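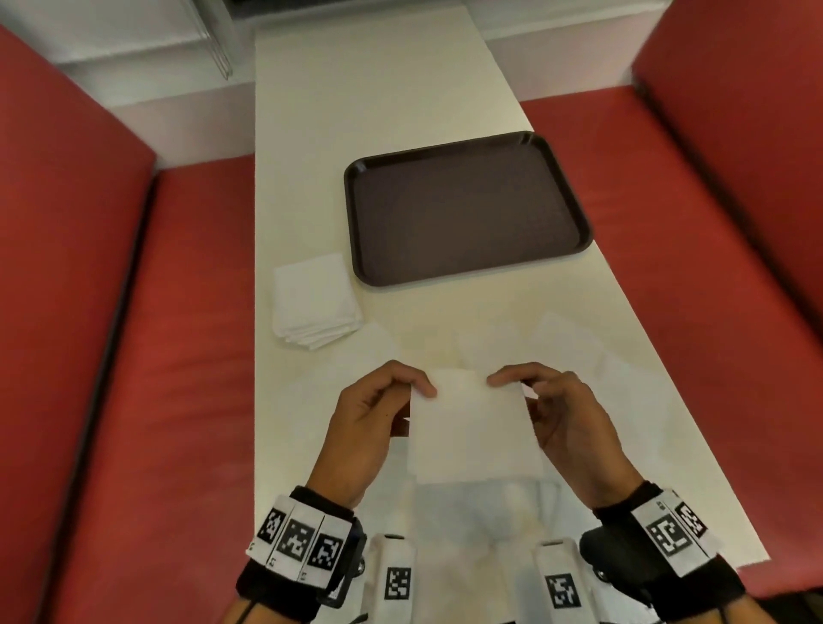

Hussam Sabbagh wants a machine that folds napkins. He has wanted it for long enough to have spent 700 dollars of his own money on it, and when I went to see him at Hismont, the shared workshop in Clomton where he rents a bench, I went mostly to find out why.

"Everybody asks me that," he said. "A napkin is flat, it's square, it costs nothing if you ruin it. Pick another piece of cloth or paper in your house that gives you all that."

Fair enough. It is also something a child can be taught in a minute, and I told him so.

"Then explain to me how the child does it. Write it down. Which finger moves first?"

I couldn't, and he enjoyed that more than I did.

The project is called Statik. The name started as a complaint, because thin paper clings to everything, including the first set of fingertips he printed. In its current form Statik is a pair of small arms bolted to a board, a secondhand computer, and a growing pile of recordings of a person doing the job by hand. The recordings are what he is working on now. Somebody sits at a long white table between two red benches, straps a marker band on each wrist, clips two more tagged modules to the chest, and handles napkins. The camera goes on the head. The square tags let the software work out where the wrists are compared with the body, and the arms are supposed to learn from that.

Supposed to. I asked how many folds he had recorded.

"671. I throw out the bad ones, so call it 600 that I'd train on."

And how many folds has the machine made?

He looked over at the board. "By itself? Start to finish? 5."

He didn't try to dress that up, which I liked. He did want me to know that the five were all from the same week, and that the arms have since been taken apart to fix a wobble in one shoulder. They were still apart when I visited. So I have not seen Statik fold anything, and neither will you in this article.

What I did get was a turn with the bands. They are snug, and each carries a dark housing on the inner side of the wrist, so you notice them whenever you turn your hands in. You pinch a sheet by its top corners, hold it up, bring it down. After several tries I caught myself moving slowly and squarely, like someone showing a napkin to a jury. I doubt I have ever folded one that way at home. If the machine learns from people who are acting, I asked, what does it learn?

"It learns the acting," he said. "I know. I tell people to talk while they do it, think about dinner. It helps a little."

There is also the matter of the tray. He likes to have a dark one sitting on the table past the work area, beside the stack of folded napkins, and the eventual plan is for the arms to load it. Nothing in the software deals with the tray yet. I said that it looked like a prop.

"It's a reminder," he said. "Folding is half the job. You have to put the thing somewhere."

Larger outfits have promised folding machines before, and my own feeling is that a hobby build with a few hundred clips will hit the same wall they did, only sooner. Paper sags differently from one sheet to the next. The corner you need is often under the corner you've got. Sabbagh doesn't argue with any of this. He argues with the idea that it should stop him.

The closest he came to being annoyed was over Kuzmenko, a gripper design he downloaded and printed twice before giving up on it. The files claimed it could lift a single sheet. "A single sheet of cardboard, maybe," he said. He has gone back to plain rubber pads, cut with scissors, and says they do better.

I asked him for a date. He said December, for one arm pair folding one napkin in half, with a person setting it flat first. I pointed out that this leaves the person with quite a lot of the work.

"Yes," he said. "In December it does."

He has more recording to do before then, and he is looking for people with small hands, since nearly all the clips so far are his own. He can't pay. There is coffee at Hismont, and the napkins, he says, you can keep.

18/10/2023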